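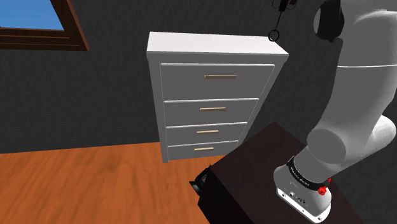 2 min read

Section 4: Practice Chores in Simulation

Can a robot arm tidy a bedroom yet? Not on its own, but it's fun to find out how close you can get! Run every chore in the Mota simulator before you try it at home.

1. Open Mota and load the room with the four-drawer chest.
2. Set the arm speed to 31 for your first runs.
3. Pick one chore and start a batch of 200 tries.

Note: Leave the drawers closed for the first batch. Pulling a bar handle is a separate chore — see Section 6.
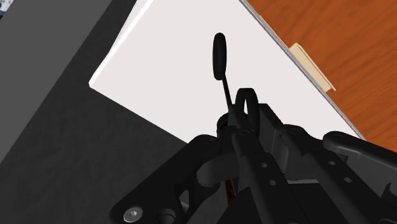

Grip is where household chores get hard, and it's my favorite part to tune. Start with the grip force at 60 and raise it in small steps. Slender items like the black one between the fingers leave very little to hold, so check the contact readout before each lift.

4. Save your grip settings under a new name.
5. Repeat the batch and compare the two logs.

Caution: Settings that work in Mota may be too strong for a real arm. Cut the force in half for your first live run.

— Judite Cordeiro, Sturkex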